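Dry Storage at Toledo: How a Rack Building Changes the Boating Season

By Youssra Badawi

For owners of boats under 26 feet, the choice at most lake marinas used to be a wet slip or a trailer in the driveway. Podislow Marina, on the Toledo waterfront, now has a rack building with 130 spaces stacked in 4 tiers. It opened to customers in May. 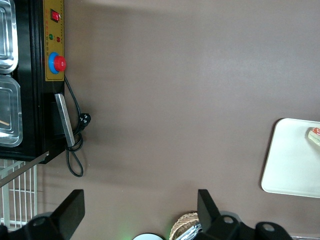
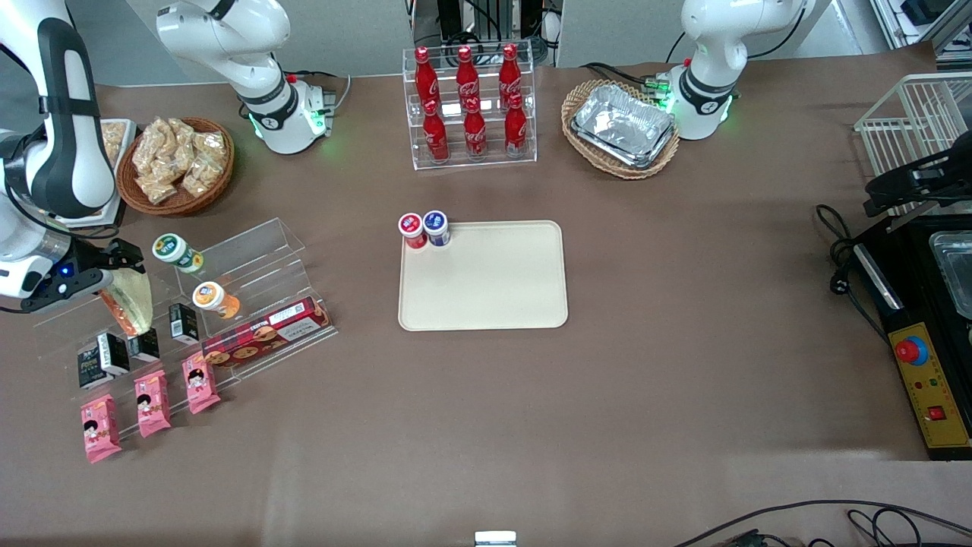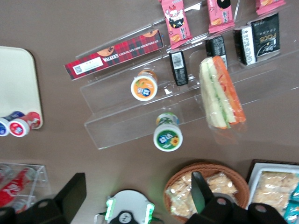 A rack building is a simple structure. Steel uprights carry horizontal beams, the beams carry padded bunks, and a forklift with long forks places each hull on its bunk. The lift at Podislow is a negative-reach machine, meaning the forks can drop below the level of the dock to pick a boat out of the water. The operator drives it from the launch wall to the building along a single concrete lane.

Customers order a launch by phone or through the marina office. Orders placed before 5 p.m. are filled the next morning. Same-day orders are taken when the lane is clear, and on holiday weekends the marina does not promise them. A boat that has been launched may stay at the staging dock for 2 hours before departure. After that it is moved to a transient slip and the transient rate applies.

Rack position matters more than most first-time customers expect. The bottom tier has the most headroom and takes hulls with radar arches or hard tops. The upper tiers are limited to boats with folding tops and antennas that lay flat. Weight is limited by tier as well, and the figure used is the loaded weight, with fuel, batteries, anchor and gear aboard. Dealers quote dry weight. A boat sold as a comfortable fit for the third tier may end up on the first once the tanks are counted.

The marina asks for measurements before it assigns a space. Length is taken overall, from the tip of the bow pulpit to the back of the outdrive or the tilted outboard. Swim platforms are included. Owners who have added a bracket or a larger engine should measure again, since the number on the title will be short.

Bottom paint is usually unnecessary on a rack-stored boat. The hull is rinsed with fresh water after each haul and spends most of the season in the air. Growth is slight, and the waterline stain that builds up in a slip by midsummer is faint or absent. Zincs last longer. Drain plugs come out at every haul, and the responsibility for putting them back belongs to the lift crew, who sign a launch card for each boat.

Some tasks become harder. Owners may not climb into a boat while it is on the rack, so cleaning, wiring and engine work have to be done on the ground. Podislow keeps 5 work stands beside the building for this purpose. They are reserved by the day and come with water and shore power. Sanding is not allowed on them.

The nearest comparison is Prarnau, a smaller yard farther along the shore, which stores boats outdoors on open racks. Its rates are lower and its lift runs shorter hours. Covers are required there, and they must be tied so that the forks do not catch the straps.

Contracts at Podislow run by the season or by the year. The annual contract includes indoor winter storage in the same space, but winterizing is billed separately. Fuel tanks must be stabilized before the last haul, and batteries are disconnected at the switch.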